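Drimholm bench, 25th September
Plate pick, false "held" reports

Written up the same afternoon because I don't trust myself to remember which version of the story we had settled on. Annapurna was at the keyboard, I was at the stop button.

Problem: the arm goes for the pink plate, closes on the rim, and Holtero logs "object held" before the fingers have a proper grip. Then it starts the lift. On a good run the grip catches up and you would never know. On a bad run the fingers slide off the rim and the arm carries on to the rack holding nothing, and does the whole insert move in thin air next to the plates already there. The log for those runs reads the same as the log for the good ones.

11 tries this afternoon, 3 of them bad. The Holtero summary page gave us 100 percent. I have printed that page and stuck it to the inside of the cabinet door.

What we were told on the phone by Gokeck support, who supply the fingers: worn finger pads. Maybe. Annapurna swapped in the spare set after the second bad run and we got the third one with the new pads on. I'm not ready to say pads.

What Mwanahawa thinks: the table. It hasn't had a decent clean in a while, there are wipe marks and grit all over it, and the idea is that the vision side picks up specks and gets the rim height wrong. I can see how that might spoil an approach. I can't see how it makes the software claim a grip it hasn't got. Two different faults as far as I'm concerned, and we should stop talking about them as one. Left the table dirty on purpose so we can run the same tries again before and after a wipe.

What I think, with not much to back it up: the "held" signal isn't a measurement at all. It comes up 580 ms after the close command, every time, good run or bad. I went through the log with a ruler on the screen and it doesn't move. A real contact signal would wander a bit, since the fingers don't meet the rim at the same spot twice. It looks like a timer to me. Annapurna says the Hämmerli force unit is switched on in the config and shows a live reading, and both are true, but neither tells us that anybody downstream is reading it.

Tried: closing the gripper on nothing, arm parked well above the table. "Object held." Did it again with the force unit unplugged. "Object held." No warning about the missing unit either, and that worries me more than the plates do. If it doesn't notice a dead sensor I would like to know what else it's taking on faith. The soft stop on overload is supposed to run off the same unit.

Not tried: pushing down on the plate to see if the overload stop trips. Annapurna wanted to. I said no until we have the speed turned down and something softer than a table underneath. She has written that she disagrees, next to my initials, fair enough.

Until this is sorted:
Slow mode only, one person on the stop button, hands out from between the arm and the rack.
Ignore the summary page. Score by eye, in pencil, on the sheet.
Don't log a run as good if you weren't watching the fingers.

Open:
Ask Holtero straight out what "object held" is computed from. Last answer was a link to the brochure.
Check whether the overload stop works with the Hämmerli unplugged. Low speed, foam block, both of us there.
Repeat the same tries after cleaning the table (Mwanahawa).
Old pads bagged and labeled, top drawer. Don't throw them out, Gokeck wants them back in October. 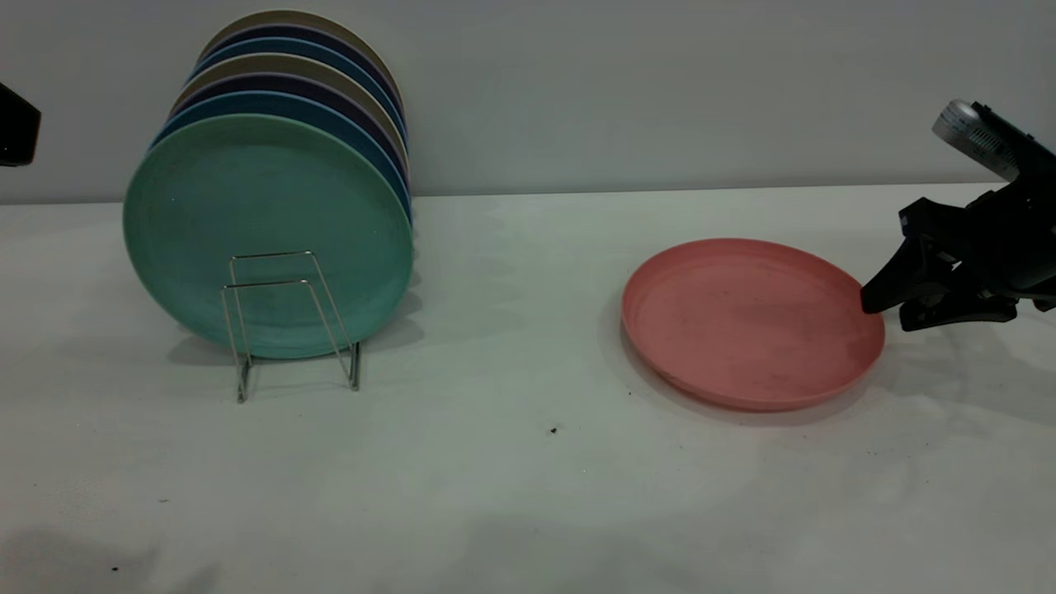
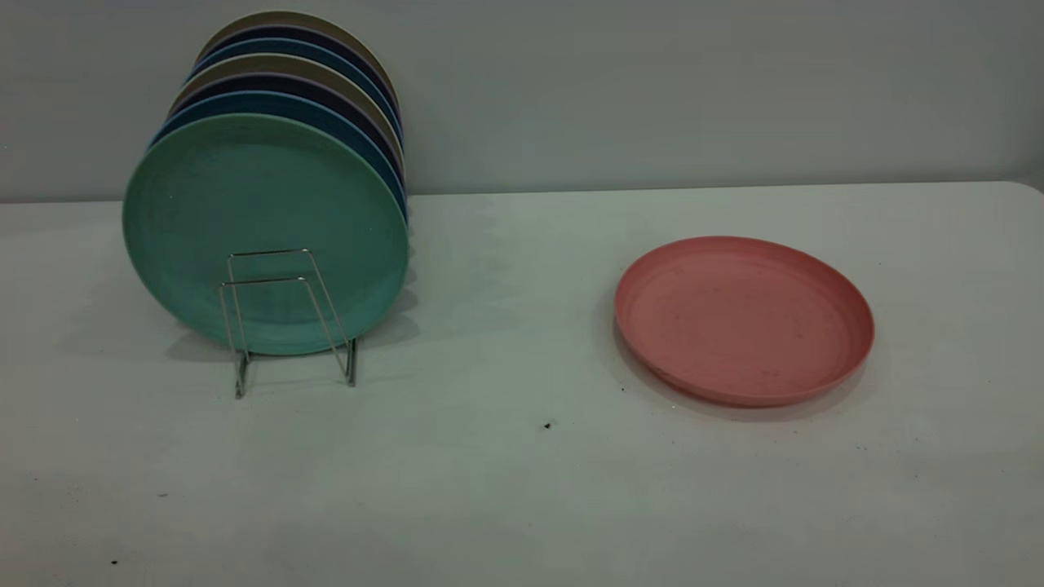
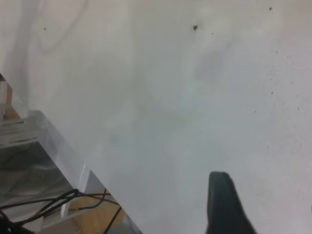 Top: fingers at the rim of the pink plate. Middle: pink plate flat on the table, arm out of view. Bottom: wrist view of the table, specks and wipe marks, fingertip at lower right.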